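From the back room

If you've dropped anything off lately you'll have noticed the pile of dead and half-dead computers has finally stopped blocking the hallway. Taras Zakharchenko and I spent most of March pulling drives, and we're up to 178 of them! Most came out of the old Gestness office towers, plus a few oddballs people left on the step (thank you, I think). Heidrun Lehner is looking after the list this year, so if you want to know whether yours has been done, she's the one to ask.
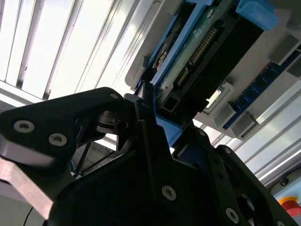
Labelling has been my big hobby horse this spring. Last year we had drives wandering about in shoeboxes and I spent a whole evening looking for one that was under the kettle. Now every one gets a sticker before it leaves the bench, and I've become quite fond of caddies too – a nice bright blue one like that is awfully hard to lose in a grey room, and you can carry the thing without getting your thumbs all over the green circuit board. My favourite colour is still orange, but Taras says I can't be trusted with the ordering.

We've got 53 drives left to sort, and 4 that make a noise I don't care for. Those are in the Ilex tin on the top shelf – please don't plug them in to hear it for yourself, Taras already has, twice.

If you've got spare caddies or trays at home, any colour, bring them along. Small screws are welcome as well, ideally in a jar with a lid that fits. And if you borrowed the good screwdriver, the one with the chewed handle, I'd love it back before we start on the laptops.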